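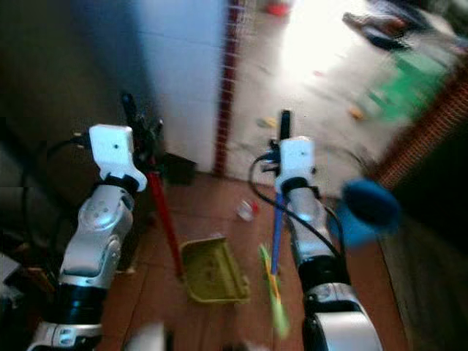

Who Gets Heard in Curkside? A Look at Public Comment Before the Town Council

Civics and Local Government, final project report
Submitted 3/26/26

Where the idea came from

When our group sat down to choose a topic, we had all kinds of big plans. One of us wanted to compare voting systems, another wanted to look at the history of the Fumari ward (which used to be its own village and still has its own opinions about everything), and we went back and forth on it longer than we should have. Then the Curkside town council changed its rules in January so that people have to sign up before a meeting if they want to speak, and we knew we had our subject. Two of us had grandparents complaining about it at dinner, so it seemed like something people cared about.

We called the project Arska, and we got used to the name, so we kept it on the folder and on this report.

The question

Before the change, anybody could walk into Ní Bhriain Hall, wait for the comment period and raise a hand. Now a resident has to fill in a form by noon on the day of the meeting, give a street address, and say which item on the agenda the comment is for. Each speaker gets 2 minutes. Comments on things that aren't on the agenda go in writing to the clerk's office.

We wanted to know whether the people who speak under the new rule are talking about the same kinds of things as the people who spoke before. We also wanted to know if residents had heard about the form at all.

What we did

The council posts its minutes online, and these list each speaker's street and the subject of the comment. We read the minutes for the last stretch of meetings under the old rule and compared them with the meetings since. That gave us 93 comments in total. We sorted them by subject: roads and parking, housing, schools, parks, money and taxes, and a last pile we labeled "other," which grew faster than we liked. Every comment was sorted by two people working apart, and when they disagreed we talked it over as a group until we settled it. Some of those talks were very long, especially the one over whether a comment on a bus shelter is a road comment.

For the second part we wrote a short paper survey and handed it out near the library and the Fumari bus stop on a few afternoons after class. People were really kind about stopping for us, even in the cold, and we got back roughly 86 usable surveys.

What we found

Roads and parking came first under both rules. We expected that, and anyone who has tried to park on Market Street would have too. The bigger difference was in the "other" pile. Under the old rule it was full of small, personal matters - a broken streetlight, a noisy pump, a thank-you to the crew that cleared the snow. Under the new rule these had nearly gone away, and the comments left were mostly on zoning and the budget.

We also saw fewer streets from the Fumari side on the list. Fumari residents have the longest trip to the hall, but they had that before as well, so we don't think distance explains it. More than half of the people who took our survey didn't know a form was needed, and several told us they would rather phone a council member at home.

Problems with our work

The new rule hasn't been around very long, and winter meetings are quieter anyway, so part of what we saw could just be the season. Our survey only reached people who were out walking on a weekday afternoon. The minutes are short, too, and a comment that took its full time may be written up in six words. We asked whether the written comments could be added to our count, but they aren't posted, and by the time we learned how to request them we had run out of weeks.

What we would suggest

We think the council could keep the form and still set aside part of each meeting for residents who didn't sign up. We would also like to see the form printed on the back of the water bill, which goes to nearly every household, and paper copies left at the library desk. If another class picks this up next year, our sorting sheet and the blank survey are in the Arska folder in the department office, along with our notes on the bus shelter.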